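Stavard Library Extends Evening Hours After Rise in Visits

The Stavard Public Library will stay open until 9 p.m. on four evenings a week beginning in August, the library board announced this month. The main building on Gustley Street now closes at 6 p.m. on most days.

The decision follows a trial in the spring, during which the reading rooms and the lending desk remained open for three additional hours on two evenings a week. The library recorded 1,243 evening visits over the course of the trial, compared with 976 during a shorter trial the year before. Most of those who came after 6 p.m. used the study tables or returned books, according to a report presented to the board.

Under the new schedule, the lending desk will be staffed until 8:30 p.m. Returns may be placed in the drop box by the side entrance at any hour. The children's room will continue to close at 6 p.m., and the local history collection will be open in the evening by appointment only. Requests for the collection should be made at least one working day ahead, either by telephone or in person.

The added hours will be paid for from the library's operating budget and a grant from the Damov Fund, which has supported the purchase of large-print books at the branch in Ikonen for several years. The grant covers evening staffing for a period of two years. The board will review attendance at the end of the first year and may adjust the closing time on evenings with low use.

Parking in the lot behind the library will be free after 5 p.m. The town has also agreed to leave the lights on the footpath between the lot and the side entrance switched on until 30 minutes after closing. Bus riders should note that the last bus toward Ikonen leaves the Gustley Street stop at 9:10 p.m.

Library cards issued before the change remain valid, and there is no separate registration for evening use. Meeting rooms may be reserved until 8:45 p.m. by groups of up to 100 people. The reservation form has been updated and is available at the front desk. 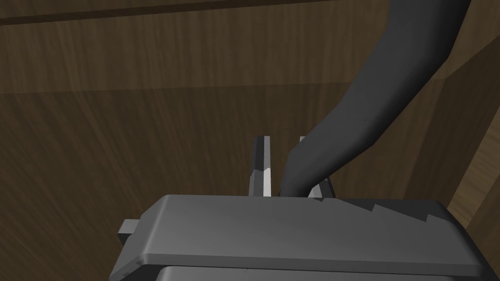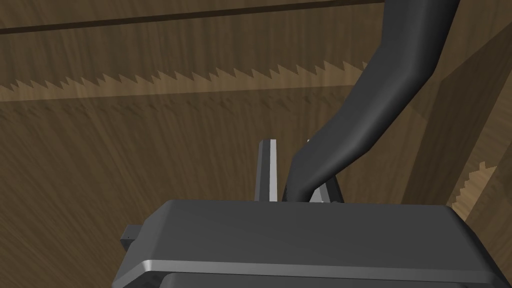
Kanako Ueda told the board that the later closing time was welcome but asked that the Ikonen branch be considered next, as many residents there finish work after its doors have closed. She added that a single late evening each week would be enough to begin with. The board agreed to place the request on the agenda for its next regular meeting.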